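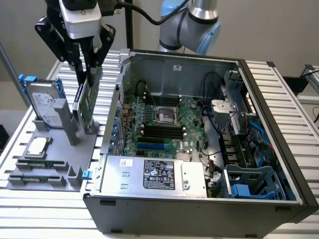 A green circuit board held in a gripper, with a hard disk drive in a blue caddy standing in the tray.

Hafstein Shelter Moves Lost-Pet Records to Shared Chip Lookup

June 16, 2018

The Hafstein Animal Shelter has finished moving its lost and found records to Collari, a lookup system that matches microchip numbers against reports filed by owners, clinics and neighboring shelters. The change covers dogs, cats and the small number of rabbits and ferrets the shelter takes in each year.

The shelter transferred 3,316 animal records. Of these, 1,043 had a microchip number on file but no working contact for an owner. Staff are now going through that group by hand, starting with the animals still in the building or in foster homes.

Until this month the shelter kept chip numbers in one database and lost-pet reports in another. A worker who scanned a stray had to type the number into the first system, write down the result, and then search the second by breed, color and the street where the animal was found. The two systems did not share a common record number, and spelling differences in the color and breed fields caused many searches to come back empty.

"We had a gray cat listed as blue in one place and as silver in the other," said Parviz Akbari, the shelter's operations manager. "The owner had called. The cat had a chip. The two entries sat there for nine days before a kennel worker put them together from memory."

Under the new procedure, every incoming animal is scanned at the intake desk before it is weighed or photographed. The scan is repeated after the animal has had time to settle. Akbari said the second scan is needed in cases where the chip has moved from its usual place between the shoulder blades toward the leg or chest, and in long-haired dogs that will not stand still for the first pass.

The reader sends the number directly to Collari. If the number is on file, the intake record opens with the owner's contact details and any open lost-pet report. If it is not, the worker sees which manufacturer issued the chip and can call that company's registry. The number is no longer typed by hand at any step, although it can be entered manually when a clinic reads it over the phone.

Illulent, the company that maintains Collari, ran the transfer over several nights while the front desk was closed. Records were copied, compared field by field and then locked in the old system so that no one could edit them there. The comparison turned up 580 entries with chip numbers of the wrong length. 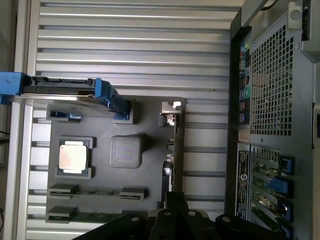 Most of those were nine-digit and ten-digit numbers that had lost a leading zero when they were saved in a spreadsheet years ago. These could be corrected from the paper intake cards. The rest had been entered with a letter in place of a digit, or had the animal's license tag number in the chip field. Those have been marked for a new scan if the animal is still in care, and for a phone call to the adopter if it is not.

The shelter did not carry over every field. Notes about temperament were left in the old records and will be rewritten as animals come back into care. According to Akbari, many of the notes were several years old and used terms that current staff do not apply in the same way. A dog marked "nervous" at intake may have been frightened by the drive in, and the word then stayed on its card through the whole adoption process. Medical notes, vaccination dates and bite reports were carried over in full and checked against the paper files.

Staff will be able to add a behavior note only after an animal has been in the building for 48 hours, with the exception of safety warnings, which can be entered at once. Each note will carry the initials of the person who wrote it and the setting in which the behavior was observed.

The Osum branch, which handles overflow in kitten season, will use the same records. Until now, an animal sent from Hafstein to Osum was closed out in one location and opened as a new intake in the other. An owner who called Hafstein the next morning could be told that no matching animal was on site, which was correct but of little use. A transfer now appears as a change of location within a single record, and both desks can see it.

The branch has also received a reader of its own. It had been borrowing one from a nearby clinic and could scan only when that clinic was open.

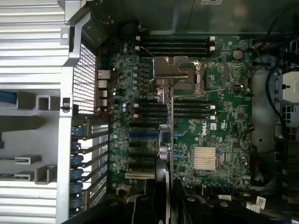 What Owners Need to Do

Owners whose pets are already chipped do not need a new chip. Chips that follow the 15-digit standard and older nine- and ten-digit chips can all be read at both locations. A chip holds only a number, so the contact details behind it have to be kept up to date by the owner.

The shelter asks owners to check three items: the phone number, the street address, and the name of a second contact who can be reached when the owner is away. The last of these is missing from most of the records that were moved. Changes can be made at the front desk or by phone. Proof of ownership is required when a pet is being registered to a new person – an adoption contract, a clinic bill or a license receipt will be accepted.

People who adopted from Hafstein and have since moved out of the county should also call. Their records stay on file, and a shelter elsewhere that scans the animal may contact Hafstein first.

Chipping for new animals will be offered at both locations for $20, with registration included. Cats should be brought in a carrier and dogs on a leash. No appointment is needed, but the desk does not chip puppies or kittens that are still nursing.

Reporting a Found Animal

A person who finds a stray can have it scanned without surrendering it. If an owner is identified, the shelter will make the call and arrange the pickup. If no chip is found, the finder may leave the animal or take it home and file a found report, and the report will be matched against new lost-pet reports each time one comes in.

Photos are accepted with both types of reports. The shelter prefers one taken from the side and one of the face, in daylight. Collars should be described but not relied on, as they are often lost or replaced while an animal is missing. Unusual markings can be kept out of the public listing and used later to confirm a claim.

Akbari said lost-pet reports will stay open until the owner asks for them to be closed. The old system removed them after 90 days. Among the animals returned last year was a terrier mix brought in by a mail carrier five months after it had slipped out of a yard in Osum. The report had already been deleted, and the owner was reached through an old vaccination record.

The old databases will remain available to staff in read-only form through August. Paper intake cards will be stored at the Hafstein building.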